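Why I'd rather hold the robot's hand

I have been using the Grastellow hand-held gripper kit since August, and I want to argue for something that sounds backwards: the best robot purchase a small shop can make right now might be one with no robot in it.

What you get in the box is a pair of grippers with a handle and a trigger each, a camera mount on each one, a charger, and the Skondeck software that turns your recordings into something you can train on. You pick up the grippers and do the job yourself. Later, an arm with the same fingers learns from what you did. We paid 810 dollars for the pair, which is a lot for two things that look like overgrown salad tongs, and I would pay it again tomorrow.

My case for it starts with how you find out what a job really is. I had been planning to automate our cable bench for years, always on paper. I'd write steps like "pick up the cable" and "lay it straight" and feel pretty good about myself. Then I tried it with the kit, and wow, was I humbled! My fingers cheat constantly. They roll a cord and pinch it and slide along it, and they feel the twist in it before I've noticed there is one. Take all that away, leave me two flat fingers that open and close, and suddenly I am thinking hard about where to grab, and how much slack to leave, and whether the heavy end is going to swing around and smack the table. By lunchtime on the first day I understood my own bench better than I had in the whole time I've run it.

You can't get that from a brochure, and I don't think you get it from driving an arm with a joystick either. I rented an arm from the Prullovbridge tool library last spring, and it was fun, but so slow that I never got any rhythm going. With the grippers in hand I recorded 277 runs in 4 afternoons, in between regular orders, standing where I always stand. Not all of those runs were good. Skondeck threw out 26 of them for lost tracking, mostly my fault for waving the thing past a bare wall like a conductor.

I do have complaints. The trigger spring is too stiff, and the ache goes right up into the forearm after an hour (take breaks, please, and switch hands if you can). The fingers are big. They're great on a plug or a chunky housing and clumsy with thin wire lying flat on a table, so I've ended up nudging a cord into a little arch first and grabbing it there. The manual spends pages on Wi-Fi setup and one paragraph on how to hold the gripper, when it ought to be the other way around. The Younis kit, the other one I looked at, has a softer trigger and slimmer fingers, and if all you handle is small parts you should try that one first. I found its software miserable, but you may have more patience than I do.

People ask me whether the trained arm is any good yet. Some days! It does the simple pickups well and gets lost when a cable crosses over itself. I'm not going to tell anybody it replaces a person, and I'd be suspicious of a salesman who did. What I love is that the skill going into it comes from whoever knows the job. You don't have to program anything, you don't have to fence off a corner of the shop, and if a run goes badly you lay the parts out again and have another go.

So if you're a small shop and you're curious, start at the hand end. Pick one dull, fiddly job, something with a cord on it, and clear off a table.

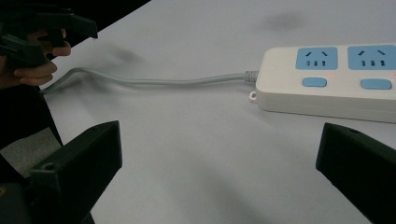

Give it a week before you make up your mind, and do the first few runs slower than feels natural.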